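How to Hang a Heavy Picture in a Hallway

Hallways are narrow and people brush against the walls, so a picture there needs a firmer fixing than one over a sofa.

You will need a stud finder, tape measure, pencil, level, drill, two screws, two D-rings and picture wire.

Weigh the picture first. Stand on a bathroom scale with it, then without it, and subtract. Anything over 30 pounds should go into a stud. For lighter pieces, a wall anchor rated above the weight will do.

Screw the D-rings to the back of the frame, one third of the way down on each side. Run the wire between them with a little slack and wrap each end 6 times. 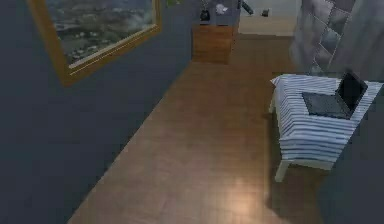
Gold-toned frame on a dark slate-blue wall.

Find the studs and mark both edges of each one in pencil. Hold the frame up and have someone check the height from the end of the hall. Most people like the middle of the picture near eye level, but you can go higher where bags and elbows pass.

Pull the wire up at two points, as the screws will, and measure from there to the top of the frame. Take that amount off your top mark to get the screw height. Drill pilot holes, then drive the screws in, leaving enough showing to hold the wire.

Hang the picture and check it with the level. Stick felt pads on the bottom corners to protect the paint. Look at the wire again in October, before the heating comes on, and replace it if any strands have frayed.

Written by Hema Pai, 25 Jul 2020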